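Search this notebook Go

1 Mar 2023

Tunatley, playtest notes, session 8 (I think I skipped writing up session 6, sorry to anyone looking for it).

Okay so we finally got the new market rules for Tunatley on the table and I have a lot to get down before I forget it. Two plays back to back at four players, same people both times, which I wanted because the first play is always mostly me explaining things. First one ran long. Second one came in at some 60 minutes and I was thrilled, that's the number I've been chasing since last spring!

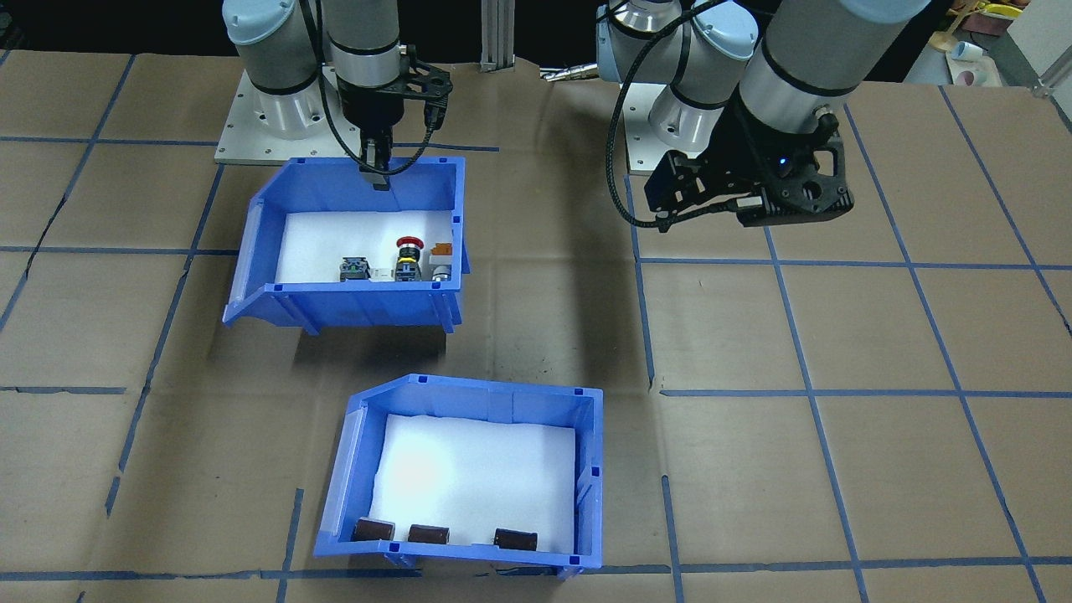

Dwight Lévesque
Design and playtesting, Firkine

The big change is the ferry track. In the old version you paid coins to move your ferry and then paid again to unload, and people just sat on their money until the last round (me included, it was the right play, it was also boring). Now you move for free but every space you pass over drops a grain cube into the bank. So fast ferries make grain cheap for everybody. I loved this on paper and I still love it, but wow, the first player feels it. Whoever goes first in round one basically pays for the next person's lunch.

Things I tried between plays:

- First player starts with 2 extra grain. Too much. They bought the mill right away and never looked back.
- First player starts with an extra contract card, keep one. Much better. Felt like a choice and didn't slow us down.
- Reverse turn order in round one only. Didn't get to it. Next time.

Contract cards: the purple ones are still a mess. The wording on "deliver to any port you have visited this season" got read three different ways in one evening. Does your starting port count as visited? I say yes. Need to write it on the card, there's room if I shrink the flavor text. Also the Cleltirmont card is busted and I'm cutting it, or at least making it a one-time thing. With the mill out it scores every single round.

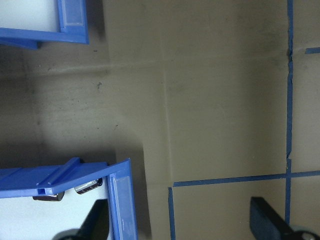

Nazari disagreed with me on that one, and pretty strongly. The Cleltirmont card was fine, the argument went, and the mill was the thing that needed fixing, because three other cards lean on it too and I'd just be back here in a month cutting those. Could I please try the mill at a cost of one more grain before I throw out the only card people get excited to draw?

Fair! I hadn't looked at it that way. So the card stays in for now and the mill goes up by one. I penciled it on the tile.

Scores were tighter in the second play, which might be the rules or might just be people knowing what they're doing. Endgame still fizzles a bit. The last ferry move doesn't matter if your contracts are done, and I saw a couple of turns that were just "uh, I pass."

To do before April:
- new text on all the purple cards
- mill cost, also update the player aid (I always forget the player aid)
- try a small bonus for the last ferry to dock
- find out if the smaller cubes fit the bank spaces, the current ones roll everywhere
- somebody please bring back the good timer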